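Snack Boxes, Opened: Gallery

Home > Galleries > Food and Drink

I have been buying mixed snack boxes for longer than I care to add up, and I still don't trust them. The idea is sold as a treat and a surprise. My view is that the surprise mostly works in the seller's favour, because you can't complain that you didn't get what you ordered if you never really ordered anything.

So this page is for people who, like me, want to see the stuff spread out before they believe in it. I don't do scores. Tip everything out on a bed or a table, look at how much is food and how much is air, and make up your own mind. Click any entry for the longer notes, where I've written any. For most of them I haven't.

A few things I would say to anybody tempted by these boxes. Weigh a bag in your hand before you get excited by its size. A puffed-up packet will take up half a box and give you four mouthfuls. Check whether the sweets inside the big bag are wrapped again one by one, as that eats up space too. And be wary of any seller who gives you the number of packets and leaves out the weight. Trasero, for one, puts "30 treats" in large letters on its order page and gives a total of 1,313 grams a long way further down. I'd like to see those two swapped over.

The carton is worth a thought as well. Plenty of people reuse a milk carton for snacks and there's no harm in it, but it tells you nothing about what's inside. I once paid for a handsome tin from Bodnár and got two layers of shredded paper with a thin row of wafers on top. The tin now holds buttons. 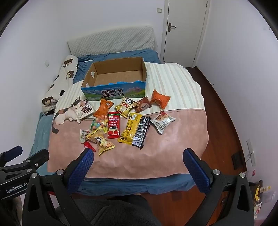
Fostska wrote in to say that I'm too hard on the whole business, and that half the fun is trying something you'd walk past in a shop. Fostska has found three favourites that way, one of them a sour plum sweet that the whole house now fights over, and reckons a few duds are a fair price for that. Nor does it matter much, the message went on, if you can't read the labels. You open it, you eat it, you find out.

Well, maybe. I have found out that way too, and one of the things I found out was dried squid, when I was expecting toffee. I'd still want to know what I'm paying for.

Back to the picture. Milk carton at the back, 青海牛奶 on the front with mountains and grassland, and the snacks laid out on a pink and cream blanket. The plush calico cat isn't for eating, though it takes up more room than some of the biscuits would.

Franzzi stick biscuits, over by the cat. Sticks are the one shape I half trust. They lie flat and pack closely, and it's hard to hide much air among them.

Clear bag, candy balls in pink, green, blue and yellow. I approve of a clear bag. Whether the colours taste any different from each other is another matter, and in my experience they rarely do.

Yellow bag with a panda on it. A cartoon animal on a packet has never once told me anything about the contents.

Shiny orange packet, pillow-shaped, at the back. My old suspicion about pillow-shaped packets stands until somebody puts one on the kitchen scales for me.

More to come in June, when I'll have the Ballau box to go through. They promise 300 grams of chocolate in every one. I have bought new batteries for the scales.

Comments are open under each entry. Please put the weight in if you have it.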